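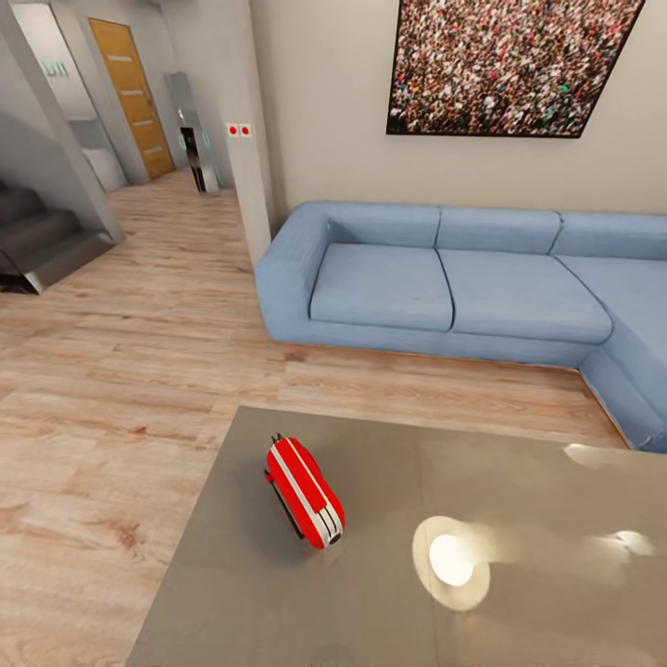 4. Fitting and washing the seat covers

Jaltico covers come off each cushion separately. Do the back cushions first, as they are lighter and easier to handle.

4.1 Open the zip fully and push the inner pad out from one corner. Do not pull it out by the lining.

4.2 Close the zip again before washing. Turn the cover inside out and wash at 30 degrees with a mild liquid. No bleach, no fabric softener.

4.3 Dry flat or on a line. Covers put back slightly damp will stretch to shape, but the pad must be dry.

CAUTION: Do not tumble dry. Shrinkage caused by tumble drying is not covered by the guarantee.

4.4 Seat pads have a firm side and a soft side. The firm side goes down. Swap the pads between seats every 7 weeks – more often if one seat gets most of the use.

Note: Replacement covers are ordered by part number. Back cover: 465. Seat cover: 637. Each pack holds 2 covers from the same dye lot.

5. Care of wooden tables

5.1 Dust with a dry cloth, along the grain.

5.2 Wipe up spills at once. For sticky marks use a cloth wrung out in warm water, then dry the surface straight away.

5.3 Keep hot pans and wet glasses off bare wood. Use mats.

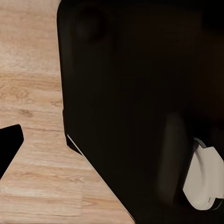
Fig. 5. Knot pattern and grain in a light wood top.

Knots and darker lines are natural and are not faults. Do not try to sand them out.

5.4 Oiled tops only: apply a thin coat of Clovier oil each October and leave overnight. Lacquered tops need no oil.

Section revised 29/05/2020, S. Bandara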